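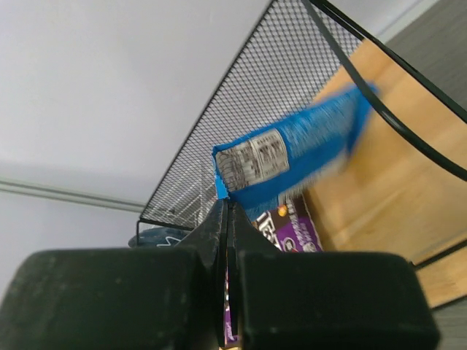
What goes into a Desinby snack box? Each one holds a mix of bars and candy, packed to order and ready to share.

Desinby opens its new packing room in Edby on 1st April, and we can't wait to get going! The room will send out boxes to 70 offices and schools in the area, with 33 kinds of snacks to pick from – sweet, salty and a few in between.

"People love opening a box and finding their favorite candy next to a bar they've never tried," said Gadisa Kassa, who runs packing at Desinby. "We've been looking forward to this since July."

Orders are open now at the Edby front desk.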